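Small Cloths, Small Folds: A Laundry Supervisor on the Sorting Table

The linen room at Burkham runs from 6 in the morning and handles small textiles only: face cloths, napkins, cleaning cloths. Larger pieces go to Pietrzak, across the yard. The supervisor has run the room for 3 years and prefers to talk about table surfaces. 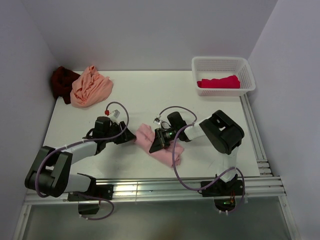

"A white top shows lint and it shows stains," she said. "Gray hides both. We had gray until April and the rewash figure told us what we were missing." The room now rewashes 42 pieces on a normal Saturday, out of 486.

Most of the work is separation. Cloths come out of a dryer twisted together, and reds and pinks are the slow group. "Maroon next to peach is easy. Dusty pink next to peach under a warm lamp is where people make mistakes," she said. The room changed its lamps before it changed anything else.

Her method is short. A bunched cloth is lifted by a corner, never by the middle, and allowed to hang before it is laid down. The long edge is then squared to the table and the cloth is folded in half twice. If the corner cannot be found, the worker opens the heap from the top. Pulling from underneath tightens the twist.

She is particular about baskets. The room uses white plastic ones with perforated walls, set at the far right corner of the table. "A solid wall traps damp air. With holes you get some movement, and you can see color from the side," she said. A basket is filled from the near wall to the far wall, with the folded edges facing the same way. Strong reds get their own basket at the end of the shift -- a rule that dates from a bad load of napkins.

On cloth weight she was more cautious. Supplier Bumen sells a 400-gram cloth that holds a fold well but dries slowly. The lighter Clustora cloth dries fast and will not stay square. "I would take the heavy one for a kitchen and the light one for dusting," she said. "I don't have a cloth I would buy for both."

The next change planned is a lower table. The present height suits standing work, but the far corners are a long reach for shorter staff, and heaps tend to stay there until the end of the shift.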